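Tópico: Garrafas de vidro na garra - que regra vocês usam?

kelanel_7
Aqui na Milia a norma interna manda pegar vidro pelo corpo, velocidade reduzida e ninguém ao alcance do braço. São 15 páginas e acho que só eu li. Abri em 05/08/2022 um pedido para incluir a altura da pega. Segue a vista do punho.
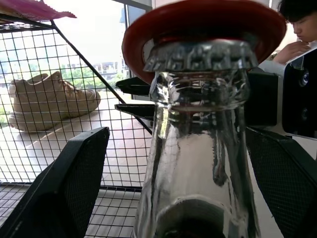
Garrafa com tampa metálica entre os dois dedos, vista da câmera do punho.

Bongani Nkuna
Quinze páginas e nenhuma fala de fundo? Tem grade preta, tênis bege e janela estourada de luz atrás de um vidro transparente. Eu exigiria fundo neutro.

utent_400
Discordo. Fundo neutro é ótimo para quem vai trabalhar dentro de um fundo neutro. Deixem o tênis em paz.

Bongani Nkuna
O tênis fica, então. E a pessoa sentada no canto direito, também fica?

kelanel_7
A norma diz "fora do alcance", não "fora da sala". Alcance se mede com trena - pela imagem não dá.

K. Le Roux
Meçam com o braço esticado e anotem na ficha. Em abril revisamos a nossa e trocamos "distância segura" por um número. Reclamaram 7 pessoas, todas a favor de distância segura.

utent_400
Qual número?

K. Le Roux
1000 mm além do alcance máximo. Pode reclamar também, tem fila.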